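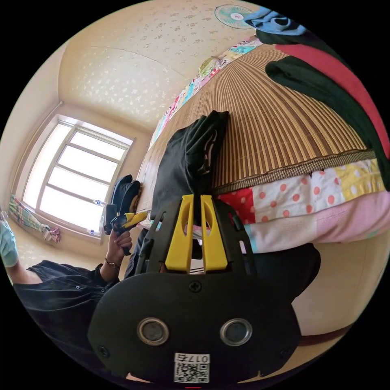

The first warm night of the year always catches me out. I go to bed under the same winter load I've had since the clocks went back, wake at two in the morning with one leg hanging over the side, and lie there thinking: right, where's the mat?

If you've never slept on bamboo, I'm about to become a bore on the subject. A bamboo sleeping mat is as simple as bedding gets. Thin slats, tan and brown, laid side by side and woven together, with a binding along the edge to keep it all from fraying. You unroll it over whatever is already on the bed, lie down, and feel the coolness come up through your shirt. That's the whole trick! No plug, no fan noise, no special gel from a catalogue. It works best in those sticky weeks when a cotton sheet feels like a flannel somebody has left in the sink.

I bought mine at the Friday market in Trerkedville, from a stall that mostly did brooms. It had been rolled so tightly that it spent its first evening trying to roll itself back up with me inside. I put two dictionaries on each end and went out for chips. By bedtime it had given in, and it has lain flat ever since.

**What goes underneath**

People new to mats tend to strip the bed first, as if bamboo needed a bare, serious sort of surface. Please don't. The loveliest thing about a mat is what it does next to a patchwork quilt. Leave the quilt on, lay the mat over it, and let the sides hang down. All that plain brown weave on top, and then a great burst of colour where the bed drops away: red, red spots on white, white spots on yellow, a square of pale pink to calm things down. I can't think of another piece of bedding that makes a quilt look so cheerful while hiding most of it.

There's comfort in it too. A mat straight on a hard base is for tougher people than me. With a quilt below, the slats have something to sink into, and your hip will be grateful by morning. A pale pink blanket under the quilt does no harm either, and if a few inches of it show along the bottom, so much the better. I like a bed with its layers on view, like a slice of cake.

Spots, by the way, are badly underrated. There's an idea going about that grown-up bedrooms should be the colour of porridge. I slept in a porridge bedroom for 2 years in a rented flat in Dorkton and came out of it craving polka dots the way sailors craved limes. A spotted patch is friendly at six in the morning, when very few things are.

**The wall side**

Any bed pushed against a wall has a cold side, and a clever household puts cloth there. A length of bright patterned fabric, run along the far edge where the mat meets the wall, does several jobs. It covers the gap that swallows hairpins. It keeps your elbow off the plaster. Mostly, though, it's a chance to use that remnant you fell for and never found a purpose for. Pink with turquoise and yellow? In you go!

I've a weakness for remnants. The fabric hall at Bruvham sells ends of rolls from a bin by the door, and in March I came home with enough to edge every bed in the street. None of it matched. I've given up wanting it to. When a bed already has patchwork down one side, a print on the other looks like company, and the plain mat in between keeps the peace.

**Clothes, and the end of the bed**

Now for the other great use of a bed, which is putting things on it. I have never lived in a house where the bed wasn't also the sorting table. Washing comes in, gets dropped, and stays there until somebody wants to lie down. A mat turns out to be a wonderful surface for this. It's firm enough to fold on, and a black top shows up beautifully against tan slats, as it never would on a dark duvet.

Black clothes are the real test of any sorting system. Heaped together they become one creature. You pull at a sleeve and get a trouser leg. My method is to take them one at a time out to the middle of the mat, find the label, and work outwards from there. The label tells you which end is the back, and once you know that, a crumpled thing stops being a mystery and becomes a garment again. Shake, lay flat, smooth with the side of your hand along the line of the slats, fold in from the sides, fold up.

The bigger cloths I leave for last. Something large and red, something long and black, something light blue: they can sit in a pile on the bed looking splendid while the small stuff is dealt with. I used to be ashamed of that pile. These days I rather enjoy it. Strong colours heaped up anyhow have a look you'd never manage on purpose, and they'll be folded by supper. Or by bedtime, certainly.

**Looking after a mat**

Very little is asked of you. Wipe it with a damp cloth that has been properly wrung out, going along the slats so you don't catch an edge. Let it air before you lie on it or roll it. Keep it out of the strongest sun, which can make the slats brittle. When the nights cool down, roll it loosely, tie it with a bit of tape and stand it in a dry cupboard, never behind the bath.

Look at the binding every so often, too. It takes all the wear as you climb in and out, and a braided edge that has started to lift can be caught down with a few stitches in strong thread. I did mine with button thread and a needle meant for sacking. The stitches are hideous and they've held for ages.

A reader in Bedoya wrote to ask whether the mat leaves marks. It does! You get up with faint stripes down one arm, and they fade before the kettle has boiled. She also wanted to know if cats like them. Ours sat on the roll for a day, moved to the quilt, and has since claimed the pile of washing.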